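Offene Türen bei Plavex: Roboter räumt das Wohnzimmer auf

Trornholm, Mo., 15. Februar. So voll war es bei uns noch nie! 300 Gäste kamen zum Tag der offenen Tür von Plavex und wollten unseren Haushaltsroboter Trevo bei der Arbeit erleben. Sechs Vorführungen standen auf dem Plan, am Ende hängten wir noch eine dran, weil vor allem die Kinder nicht gehen wollten.

»Die Fragen waren großartig, von der Greifkraft bis zum Teppichmuster«, freut sich Projektleiterin Hanna Lysenko.
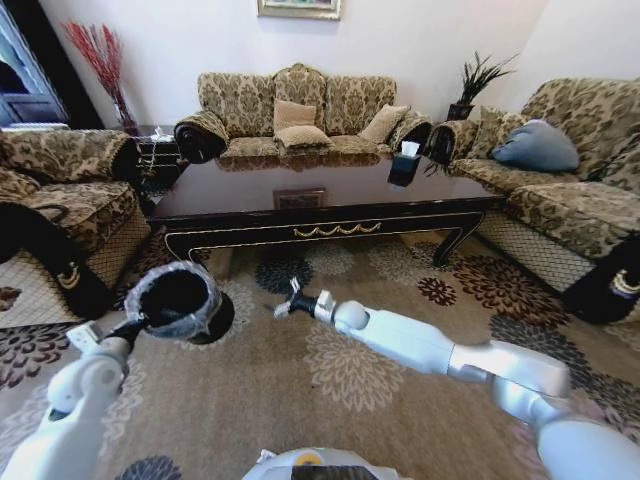 Zuletzt geändert: Dezember, Redaktion Plavex

Zwischen Sofas und Couchtisch hält Trevo einen schwarzen, becherförmigen Gegenstand über dem geblümten Teppich, der zweite Greifer ist noch frei. Anfragen für Gruppenbesuche nimmt das Besucherbüro gern entgegen.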